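Looking after your Wusix hand-held gripper pair: frequently asked questions

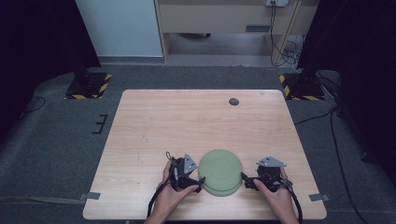
A gripper in each hand, closing in on a round green piece at the near edge of the table.

We get a lot of the same questions from people who have just unpacked a Wusix pair, so we've gathered the answers on one page. If yours isn't covered, the Vadetti service desk is always happy to hear from you, and please don't worry about whether it's a silly one. Last updated May 30, 2024.

How should I set up the table?
Any steady table at a comfortable working height will do nicely. Plain timber is lovely to work on, though a busy pattern or a glossy finish can make life harder, so put a matte mat over it if that's all you've got. Tape is fine for marking the spots you like to come back to. Give it a fresh strip when the corners start to lift, or you'll catch a sleeve on it sooner or later.

What's a good first object to practise on?
Something round, light and a bit grippy, like a small bowl turned upside down. Bring both grippers in slowly from either side and let the finger tips meet the object at the same height. If it keeps skating off to one side, one hand is arriving early (we all do it for the first hour or so!).

Where should the cables go?
Let each one leave the gripper in a soft loop and drop down beside your wrist, with enough slack that you can reach the far side of the table without feeling a tug. On carpet, keep the run well clear of your feet and your chair. Never wrap the cable around the handle for storage, however tempting it is at the end of a long arvo. It's hard on the connector, and a replacement costs $61 plus postage.

How often do the linkage screws need checking?
Every 42 hours of use, or whenever you feel play in the jaw. Snug them up with the small key from the kit and stop as soon as you meet resistance. If a screw won't hold, please don't reach for the glue. Send us a note and we'll post you a new one.

The finger tips have gone slippery. Are they worn out?
Perhaps not. Wipe them with a damp, lint-free cloth, let them dry and try again. Most pairs last almost 300 hours before the tips need changing, and we'd suggest changing both sides together so the two hands keep feeling the same.

Can I take the top plate off?
You can, but you'll need to run the Etside alignment routine again once it's back on, so leave it be unless it's bent or loose.

Do you still service the older Sopacua handles?
Yes, gladly. Quote part 448 when you order tips, as the newer ones don't fit, and allow a little extra time in November when the workshop does its stocktake.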